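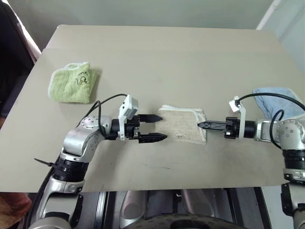
Left arm holds at pre-grasp during two-arm towel fold, right arm proceeds

Product: Nallora motion stack, bimanual executor
Component: grasp sync, wrist sensor input
Site: Cordero
Reported by: Maite Segura
Opened: 1/6/23
Severity: medium
Status: resolved, documentation item open

Summary

In the fold skill both arms approach a folded towel from opposite sides. The left arm reaches pre-grasp and stays there with its fingers open, just short of the left edge of the cream towel. The right arm has its fingers closed, with the tip at the right portion of the towel. The executor never issues the left close command and the skill ends on its own timeout. No fault is raised on either arm.

Expected: both grippers close within the sync window, or neither does.

Frequency: 5 of 18 runs on the current build. The previous build was not tested with the same task file.

Setup

Executor and planner are on the same host. Nira perception runs on the second host and publishes towel edges and cloth masks. The task file is the stock fold task with the target set to the cream towel. The green towel and the light blue cloth stay at the far side of the table as distractors. Both wrists carry the same sensor on the same bracket. The left one was reconnected to a different port before these runs, see below.

Log excerpt, failing run, comments trimmed

fold_exec: target=cream, edges left/right accepted
left: state APPROACH -> PREGRASP
right: state APPROACH -> PREGRASP
sync: right edge confirm ok
right: state PREGRASP -> CLOSE
sync: left edge confirm stale, age 1470 ms, dropped
left: state PREGRASP (hold)
sync: left edge confirm stale, dropped
fold_exec: timeout in PREGRASP, abort

Good runs show the same order with both confirms accepted.

What was checked by reporter

1. Left gripper, manual open and close from the console. Works. Position feedback follows the command.

2. Left and right swapped in the task file. The stall stays with the left arm, so it does not follow the role.

3. Green towel and blue cloth taken off the table for one set of runs. Stall still occurs. Masks from Nira look correct with and without them. The cream towel is selected every time.

4. Approach speed reduced. No change.

5. Executor restarted between runs. The first run after a restart is usually good. Later ones are not.

Reply, Gutier support

Item 5 is the useful one. Please send the clock status from both hosts and the header stamps from the left and right wrist streams over one complete run. Do not restart the executor in between.

Also confirm whether the left stream is stamped at the driver or on arrival. The setting is stamp_source in the wrist input file, one entry per side.

Reply, Maite Segura

Attached. Both hosts report sync to the same server. The right stream is stamped at the driver. The left entry has no stamp_source line. I compared against our February backup and the line was there for both sides. It went missing when I regenerated the left entry after the port change. The generator writes the port and the frame name and nothing else.

The age of the left confirms is low after a restart and climbs from run to run. The right one is flat.

Reply, Gutier support

Understood. When stamp_source is missing the loader falls back to a counter that starts at executor launch and advances by nominal frame period. Any dropped frame is never made up, so the stamps drift behind real time until the sync gate rejects them. The gate is doing what it should. The fallback is a leftover from simulation and should not load on hardware.

The right arm closing on its own is a second defect. The sync gate checks each side's confirm separately and releases that side as soon as it passes. In the fold skill the release has to be joint. With a rigid part this would normally show up as a force limit on the closing arm. A towel does not resist enough to trip anything, and the skill just sits there.

Workaround

Stop the executor. In the wrist input file add the following under the left entry:

stamp_source: driver

Check that the right entry has the same line. Start the executor and watch the confirm age for both sides on the sync topic. It should stay flat across runs. Do not widen the stale limit to get past the symptom. With a wider limit the left arm will close on an old edge position, and if the cloth has shifted the fingers will come down beside it.

Set release_mode to joint in the fold skill parameters. The default is per_side. With joint release a stale confirm on one side holds both arms at pre-grasp with fingers open, and the abort then returns both to the ready pose.

Verification

Maite Segura: applied both changes, 10 runs without a restart. No stall. Confirm age on the left is level with the right for the whole set. I then removed the stamp_source line again on purpose and kept joint release. After several runs the left confirm went stale, both arms held open and the skill aborted cleanly. Line restored.

One remark on the abort text. "timeout in PREGRASP" does not say which side or why, and I only found the dropped confirm by turning sync logging up to debug. It should be a warning at the default level.

Changes queued for next patch

Loader refuses a hardware wrist entry without stamp_source.
Entry generator keeps existing keys when only the port is changed.
Fold skill default release_mode changed to joint.
Stale confirm logged as warning, with side and age.

Open

Documentation for the wrist input file lists stamp_source as optional. To be corrected together with the patch. The other two-arm skills still use per_side and have not been reviewed. Separate ticket to be linked.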